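Section 4: Before You Buy (Planning and Budgeting for a Bench Arm)

I wrote this section after the other ones, when Zuzana Gajdoš pointed out that I'd explained how to bolt an arm down and never how to decide which one to get. So go through this before you send anyone a purchase order! 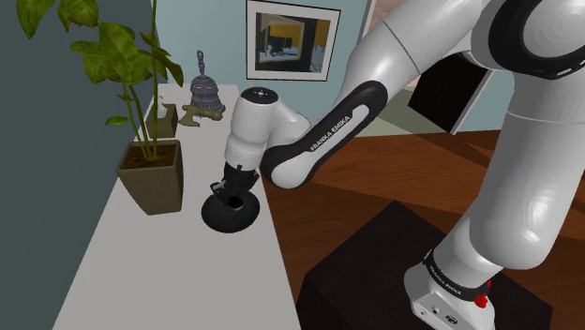 You want to start with the job and the reach, and leave the catalog closed for a bit. I know, the catalogs are fun. I had a shortlist of arms before I had a task for any of them, and I ended up redoing the whole budget in November.

4.1 Work out the job

1. Write down one task in a single sentence. Ours was "pick up a small dish from the table and put it down in another spot." If you need two sentences, you have two tasks, so pick the one you'd do first.

2. Write down the heaviest thing the arm will lift, then add the weight of the gripper. Payload figures on a spec sheet are usually given at the wrist, and the hand eats into that.

3. List whatever else lives on the table and is going to stay there. Plants, tissue boxes, ornaments, all of it. An arm swings its elbow through a lot more space than you'd guess from looking at the fingers.

4. Run the task in simulation before you pay for anything. Model your real table and your real clutter at their real sizes, and try the base in at least two places. Moving a pedestal on screen takes me a minute (moving the one in our shop took Mudassar Soomro and me most of a morning, with a pallet jack).

Note: Most simulators let you drop in a ready-made arm model. Check that the gripper in the model is the one on your quote. Ours wasn't, the first time, and the fingers we'd priced were too short for the dish.

4.2 Measure the spot

1. Tape the pedestal footprint on the floor. Leave the tape there for a few days and see who trips over it.

2. Measure from the base to the farthest point you need to touch. We aimed to keep that under 800 mm, and that one number knocked two arms off the list.

3. Find out what's under the floor covering. If you plan to anchor the pedestal, you need to know this before you choose the pedestal.

4. Find the nearest outlet, and work out where the controller box will sit. It needs air on all sides and a cable run nobody walks across.

CAUTION: Don't count on clamping an arm to the same light table it works on. A quick stop can shift the table. Budget for a separate pedestal or a bench rated for the load in the arm maker's manual.

CAUTION: Get the risk assessment on the plan now, including where the emergency stop goes. You should be able to hit it from wherever you normally stand, without reaching past the arm.

4.3 Build the budget

The arm is one line. These are the lines I forgot on my first draft:

Gripper and spare fingertips
Pedestal, anchors and the drill bits for them
Emergency stop and its wiring
Software license (ask if it's yearly)
Freight, plus a liftgate if you don't have a dock
Training for at least two people
Calibration or service visit in year two

1. Ask for three quotes with the same list attached. We asked Tarlow, Purkitz and Dumitrescu. Purkitz left the controller cable off and charged $372 for it when I asked, so read the small lines.

2. Ask each seller for lead time in writing. We were told 4 weeks and planned on 9, and I'm glad we did.

3. Set money aside for changes. I use a tenth of the total, but Delwyn Costigan, who signs our orders, likes it higher for a first arm. Go with whoever signs yours!

4. Ask about a loaner or a trial period. If you get one, run your one-sentence task on it all day, and keep a log of every stop and drop.

Note: Used arms can be a fine deal. Ask for the hours, the service record and the software version, and check with the maker that the license can be moved to you.

4.4 Ready to order?

Go ahead when you have all of these in one folder:

The one-sentence task
The payload figure, gripper included
A saved simulation with the base position you settled on
Floor measurements and the outlet location
The risk assessment draft
Three matching quotes

Email a copy to whoever will do the install. In our shop that's Amna Tanoli, and she caught that our doorway was narrower than the crate. Once she or your own version of her says yes, place the order and move on to Section 5, Unpacking and Mounting.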